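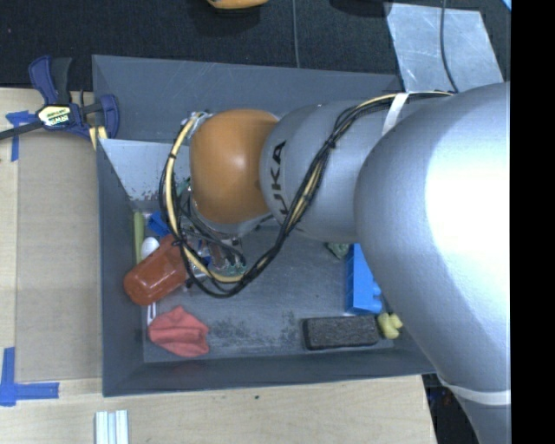
Bin 124, interior, with contents in place

Govindasamy Storage Centre
Bin and Work Table Inspection – Checklist and Comments
Form 1031, completed Aug 2, 2026
Inspected by: Ningsih Santoso
Reviewed by: Lụa Cao

Ratings: S – satisfactory. M – monitor. R – repair or replace. N/A – not applicable.

1. Bin floor – M
Scuffing and general wear. There is a mottled patch of dark marks between the cloth and the black block. Clean with neutral cleaner and a soft brush, then re-inspect. If the marks remain, record them as permanent on the bin card.

2. Bin walls – S
Faint light scratches on the far wall. These are cosmetic under the current standard and require no action.

3. Sloped panel – M
Dark specks and chipped marks at the lower edge. Run a gloved finger along the edge before the bin is next loaded. Any chip that catches the glove changes this rating to R.

4. Rim and outside corners – S
No sharp points found by hand. No comment.

5. Placement of contents – S
Items are mainly along the left and right edges of the floor. Soft goods may share a bin with hard items provided the hard items are not sharp.

6. Cloths – M
Cloths are to be taken out and shaken before the bin is cleaned. The laundering record was not available at the time of inspection. Lụa Cao to obtain a copy from Wovmont.

7. Load limit label – R
Label is out of date and still refers to the former Dorkska bin series. Order a replacement under stock number 466.

8. Work table – S
Wooden top is level and does not rock when pressed at the corners. Bins must sit fully on the tabletop at all times.

9. Floor and walkway at table – S
Clear width measured at 124 cm. Meets the site requirement.

10. Spill kit – N/A
Held at Station 51 and inspected separately.

General comments
The bin may remain in use until the follow-up on items 1 and 3. Staff are reminded that worn bins are not to be swapped between stations without a note on the card – two cards were found to be incomplete. A spare bin from Fometti is held in the storeroom.

Next full inspection: December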